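Furnishings & Equipment > Bedroom Storage > Reviews
Search this site Enter keyword or product Go

Review: Jornitz Merance Long Dresser, White

Wednesday, November 27, 2024
By the Abbasi Review Desk

The Merance is the long dresser in the current Jornitz bedroom range. It is sold to residence halls, guest houses and extended-stay properties as well as to households, and it is the item in the range on which the Review Desk receives the most inquiries. The list price at the time of review was $735, delivered and unassembled. Two units were purchased through an ordinary retail account. Jornitz was informed of the review after testing had ended and was invited to correct matters of fact. It made one correction, concerning the length of the warranty, which has been adopted in the text.

The review covers assembly, stability, drawer action, surface wear and parts supply. It doesn't cover the matching nightstand or the mirror, which are sold separately and were assessed in January.

General Arrangement

The Merance is a low, long piece intended to stand against a wall. The front carries stacked horizontal drawers with small round knobs, and the top is plain and flat. The finish is white throughout. Jornitz offers no other color in this size. Buyers who must match an existing gray or oak room will need to look at the shorter model, which comes in three finishes and is in most respects a different product.

The flat top is a practical strength. There is no raised lip or molding at the back, so a lamp, a television base or a folded blanket may be placed anywhere along its length. The same feature has a cost: small items set near the wall can slip behind the dresser, and the unit is heavy enough that recovering them is a task for two people.

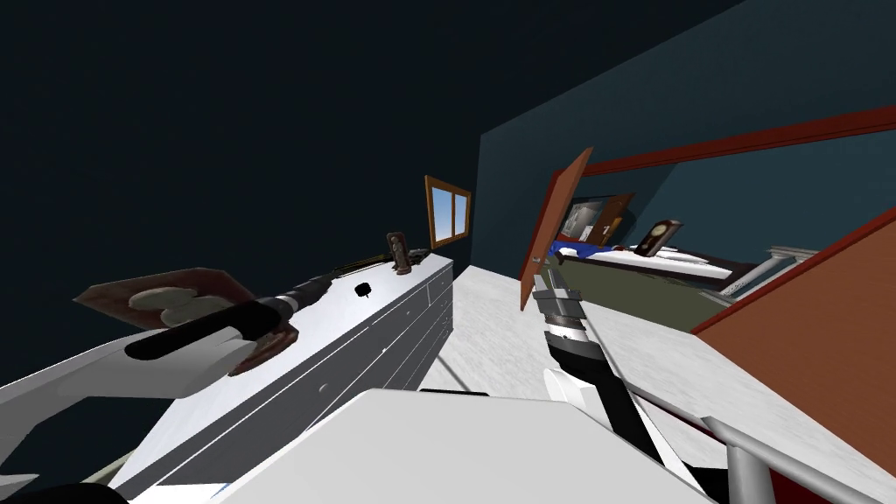
The knobs are the weak point, according to one subscriber's comment on the January notice. The subscriber's property had fitted out a full floor with the Merance and found that the knobs worked loose within the first term, and that tenants tightened them by hand until the screw heads pulled into the drawer front. The comment asked whether later production had changed.

It has, in part. Both review units came with a washer behind each screw head, and the instruction sheet now includes a line on tightening. No knob pulled through during testing. Several did loosen slightly, and the Desk recommends that purchasers check all of them at the end of the first month and again at each room turnover. A manual screwdriver should be used. A powered driver, even on a low setting, turned one screw past the point where it would hold.

Assembly

Assembly took two people the better part of an afternoon for the first unit and noticeably less for the second. The instructions are printed at a reasonable size and rely on drawings, with short captions. The sequence is sound except at one stage, where the back panel is called for before the center divider has been squared. If the panel is nailed at that point, any error in the frame is fixed permanently. The Desk's assemblers left the panel until the drawers had been tried in their openings, and this is the practice recommended here.

Hardware is packed in labeled bags. One unit was short a single cam lock. A replacement was requested by telephone and arrived within the week at no charge. The box is long and awkward, and purchasers with narrow stairs should measure the turn of the landing before delivery is booked. Jornitz doesn't accept the return of opened cartons on grounds of access.

Stability

A wall anchor is supplied and must be fitted. With the anchor in place, the dresser remained secure with every drawer open and loaded with folded clothing. Without it, the unit began to tip forward when the upper drawers were open together and moderate hand pressure was applied to the front edge. This behavior is common in furniture of the type and shouldn't be taken as a particular fault of the Merance. It does mean that the anchor can't be treated as optional, in a household or in a managed property.

The anchor strap is adequate. The wall screws supplied with it are suitable only for fixing into a stud, and the instruction sheet says so in rather small print. Properties with masonry walls will need to provide their own fixings.

Drawer Action

The drawers run on side-mounted metal slides. One upper drawer and one lower drawer were opened and closed by hand under load for 1,958 cycles each. The upper drawer finished the test in good order. The lower drawer developed a slight rub on the left side at almost 1,000 cycles, was adjusted once with the screw provided on the slide, and completed the test without further attention.

There is no soft-close mechanism. A drawer pushed firmly will close with an audible knock, and in shared rooms this may matter more than any other point in this review. Add-on dampers made by Poda were tried on one unit. They fitted the existing slides, needed no drilling and quieted the drawers well, though they reduced the usable depth of each drawer by a small amount. 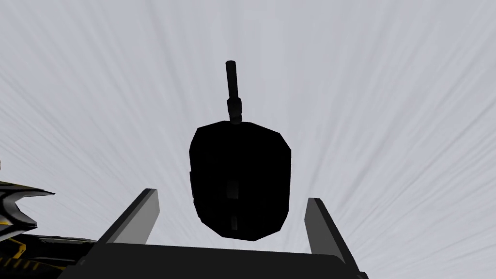
Surface Wear

The white finish resists ordinary marks. Coffee, ink from a ballpoint pen and a common hand lotion were each left on the top overnight. The coffee and lotion wiped away with a damp cloth. The ink left a faint line that remained visible after cleaning with mild soap.

Scratching is a greater concern. A ring of keys drawn lightly across the top left marks that could be seen from standing height in daylight. The touch-up pen sold by Jornitz is a fair match in color but dries with more shine than the surface around it. A mat or runner is advised wherever the top will be in daily use.

The edges held up well. No lifting was found at the corners of either unit at the close of testing, including the lower front corner that had been struck repeatedly with a vacuum cleaner head.

Parts and Warranty

The warranty runs for five years in household use and two years in commercial use. Slides, knobs, cam locks and complete drawer fronts may be ordered individually. The parts list is arranged by carton number, which is printed on the outside of the box and nowhere on the furniture itself. Purchasers should record this number before the packaging is discarded. Without it, one of the Desk's two test orders was delayed by nine days.

Price

At $735 the Merance sits in the middle of its class. The addition of a full set of Poda dampers raises the cost modestly. Properties ordering in quantity should ask for a written quotation, as the published discount table hasn't been revised since the last change in list price.

Rating

Recommended for household use. Recommended for managed properties, on condition that the wall anchor is fitted at installation and that knobs are inspected on a fixed schedule. The Desk will examine the Merance again if the slides or the knob fittings are changed.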